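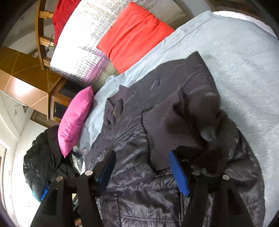 Protokoll der Projektbesprechung Ladirov, Teilprojekt Textilien
Dienstag, 25. Januar 2022, Beginn 10:15 Uhr, Besprechungsraum im zweiten Stock
Anwesend: Abena Yakubu (Leitung), Wenche Kvam (Datenaufnahme und Protokoll), zwei Kollegen aus Wendham per Telefon (bis TOP 3)
Entschuldigt: Firma Hellström

TOP 1 Letztes Protokoll
Angenommen mit einer Änderung: Unter TOP 4 muss es »Greifposition« heißen, nicht »Greifkraft«. Die Kraft wird mit dem Handgreifer nach wie vor nicht gemessen. Yakubu bittet darum, die Begriffe auch in den Folien zu trennen, dort geht es an mehreren Stellen durcheinander.

TOP 2 Stand der Aufnahmen
Kvam berichtet. Der Datensatz Edent umfasst jetzt 878 Demonstrationen mit dem handgeführten Greifer, alle an Kleidungsstücken. Gesteppte Jacken machen den größten Teil aus. Das liegt am Aufnahmeplan vom vergangenen Juli, der seither nicht angepasst wurde. Aus Wendham kommt der Hinweis, dass die große Zahl bei den Geldgebern gut angekommen sei. Yakubu erwidert, die Zahl sage zunächst nur, wie oft jemand auf den Aufnahmeknopf gedrückt hat. Ihr fehlt eine Aufstellung, wie viele verschiedene Jacken, Unterlagen und bedienende Personen dahinterstehen. Kvam nennt für die Bedienung vier Personen, die Liste der Kleidungsstücke ist unvollständig.

Ein Kollege aus Wendham hält die Vielfalt der Hintergründe für ausreichend, weil in bewohnten Räumen mit Decken, Kissen und herumliegenden Sachen aufgenommen wird. Yakubu bezweifelt das: Ein voller Hintergrund sei noch kein vielfältiger, wenn er in Hunderten von Aufnahmen derselbe bleibt. Keine Einigung.

TOP 3 Ergebnis des ersten Vergleichs
Das mit Edent trainierte Modell wurde am Arm in Wendham getestet. Aufgabe: ausgebreitete Jacke am Ärmelbündchen fassen und anheben. 17 von 30 Versuchen wurden als gelungen gewertet. Im Entwurf des Berichts steht dazu »zuverlässige Übertragung vom Menschen auf den Roboter«.

Yakubu verlangt, den Satz zu streichen. Bei 13 Fehlversuchen könne von zuverlässig keine Rede sein. Außerdem sei ungeklärt, was als gelungen zählt. Auf Nachfrage bestätigt Wendham, dass auch Versuche gewertet wurden, in denen der Greifer neben dem Bündchen eine Steppfalte erwischt und die Jacke trotzdem hochkommt. Wie oft das der Fall war, ist nicht notiert worden. Eine Vergleichsmessung mit einem einfachen festen Ablauf (von oben auf die höchste Stelle zufahren, schließen, heben) gibt es nicht. Solange die fehlt, weiß man nach Yakubus Ansicht nicht, ob das Modell überhaupt etwas über Ärmel gelernt hat.

Wendham verweist auf die knappe Zeit am Arm. Wird zur Kenntnis genommen.

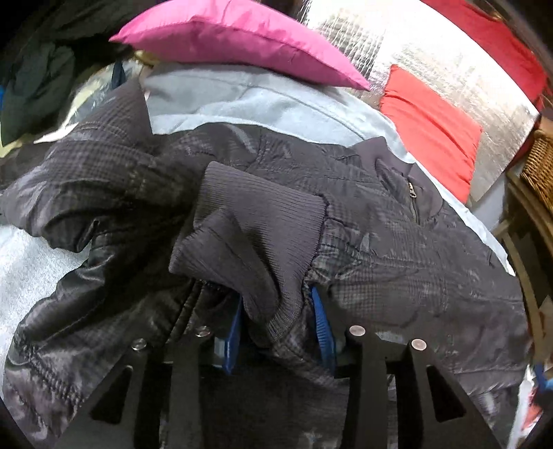
Lesezeit: 4 Minuten

TOP 4 Handgreifer und Sicht
Diskussion über den Griff in unmittelbarer Nähe des Bündchens. Wenn die blauen Fingerauflagen eine Stofffalte klemmen, ist im Kamerabild zwar zu erkennen, dass Material dazwischen liegt. Wie viele Lagen es sind, lässt sich daraus nicht ablesen. Beim dunklen Steppstoff kommt hinzu, dass sich Nähte und Falten nur durch die Glanzkanten unterscheiden. Kvam meint, ein Mensch löse das mit dem Gefühl in der Hand, und gerade dieses Gefühl werde nicht aufgezeichnet. Yakubu sieht darin den schwächsten Punkt der Methode und möchte ihn im Bericht vorn stehen haben, vor den Erfolgszahlen.

Hellström hatte schriftlich vorgeschlagen, das Problem über mehr Daten zu lösen. Eine Begründung lag der Mail nicht bei. Kvam würde lieber einen Teil der vorhandenen Aufnahmen von Hand nachsehen und die Griffe in »Bündchen«, »Steppfläche« und »unklar« einteilen. Sie rechnet damit, dass »unklar« ziemlich groß wird. Yakubu ist einverstanden, will aber, dass zwei Personen unabhängig einteilen und die Abweichungen mitgeteilt werden.

Zum Weitwinkelobjektiv: Die starke Krümmung am Bildrand wird beim Training bisher nicht herausgerechnet. Ob das schadet, ist offen. Zurückgestellt.

TOP 5 Beschlüsse
Der Satz zur zuverlässigen Übertragung entfällt. An seine Stelle tritt die Rohzahl mit der Angabe, wie gewertet wurde.
Vor weiteren Aufnahmen wird der feste Ablauf als Vergleich gemessen, gleiche Jacken, gleiche Anzahl Versuche. Zuständig: Wendham.
Kvam vervollständigt die Liste der Kleidungsstücke und beginnt mit der Einteilung der Griffe.
Yakubu antwortet Hellström und fragt nach, worauf sich der Vorschlag stützt.

TOP 6 Verschiedenes
Der Ordner mit den Rohdaten ist wieder fast voll. Nichts löschen, bevor die Einteilung fertig ist.
Der Begriff »Haushaltsroboter« im Titel des Berichts bleibt vorläufig, gegen die Stimme von Yakubu. Getestet wurde ein fest montierter Arm mit Jacken.

Ende 11:50 Uhr
Für das Protokoll: W. Kvam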